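4.2 Registering and labeling spare keys

By Angeliki Panagiotou
Last updated: September
3 comments | 28 shares

This section covers the Praltum key cabinet, wall-mounted model, with the tag set supplied. Mount the cabinet as described in 4.1 before you begin. The cabinet must be unlocked and the hook rails fitted.

1. Sort the keys by door or building. Set aside any key that does not open a known lock.
2. Write the hook number on a paper insert. Use a ballpoint pen. Felt-tip ink spreads under the clear window.
3. Slide the insert into the tag and press the window until it clicks.
4. Open the split ring with the tool in the accessory bag and thread the key on. Put one key on each tag unless the keys open the same lock.
5. Enter the hook number, lock location and date in the register.
6. Hang the tag on its hook with the number facing out.

NOTE: Tag color has no fixed meaning. At the Haworth site, red is used for spares and blue for daily issue. Choose one scheme and write it inside the front cover of the register.
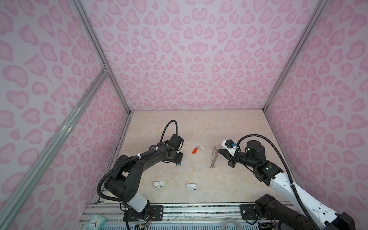
Fig. 9. Red tag with a single key.

CAUTION: Do not write a street address or unit number on the tag. A lost key should not identify its door.

CAUTION: Each hook rail is rated for 700 g. Do not hang padlocks or full key rings from the rails. Use the lower tray.

The standard cabinet holds 200 tags. If you need more space, fit the Clullow extension rail (sold separately) before numbering, and continue the sequence from the last hook. Do not restart at 1 on the new rail.

Replacing a lost tag

1. Strike out the old entry in the register. Do not erase it.
2. Make a new tag with the same hook number followed by the letter R.
3. If the key was lost with the tag, have the lock changed before issuing another key.
4. Initial the entry.

Replacement inserts are available from Grotitz dealers. Quote the cabinet model when ordering. Older tags take a narrower insert, and the current size will jam in the window.

For the monthly key check, see 4.3.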